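The Hallway Machine

Being the second report of the Drarnport Household Apparatus Society
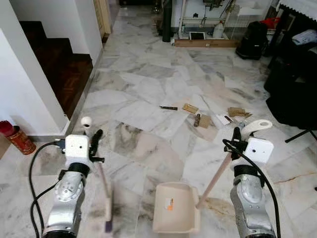 I. The matter of the sweepings

The Society met at the home of Berkay Ertürk at 8 in the evening. The trial was held in the hallway, on the marble, the workbench being occupied by a gearbox belonging to Pieter Van Loon. Members were asked to stand on the stairs and to keep their feet off the floor.

The apparatus was given a broom for its left gripper and a long-handled dustpan for its right. A black marker pen, some pieces of cardboard and certain smaller articles had been placed on the tiles. The placing of these was done by Nadège Gautier, who declined to say whether she had followed the agreed plan. Arnout De Graaf asked that his doubts regarding the marker pen be recorded. They are recorded.

II. Conduct of the trial

The order to begin was given by Mr Ertürk. The left arm lowered the broom, considered the cardboard for some time, and moved it a short distance towards the stairs. Mr De Graaf withdrew to a higher step.

At the second attempt the bristles met the pen, which rolled. The apparatus followed it. Mr Ertürk stated that this behaviour had not been written by him, and was asked by Mr Van Loon who else might have written it. There was a silence. Mrs Gautier then said that she had been down in the night, when the house was quiet, and had changed one value from 14 to 200 – only to see.

The meeting was suspended so that Mr Ertürk could make tea.

III. Correspondence

A letter was read from Kastriot Radulović, a founder of the Society, now living at Berneck. He wrote that he had swept his own floor every morning since his wife's death, that it took him very little time, and that he would pay a good deal for it to take longer. He wished the members well with the elbow joint and enclosed a drawing of an improved bracket. The drawing was passed up the stairs and returned.

IV. Resumption

Mrs Gautier offered to restore the former value. Mr Ertürk, after some thought, proposed 100, and the change was made from the third step. The broom came down again. The pen was brought to the lip of the dustpan, lost, and brought back. On the next stroke it went in.

It was agreed that Mr Radulović should be written to that same evening. Mr Van Loon undertook to remove his gearbox by June.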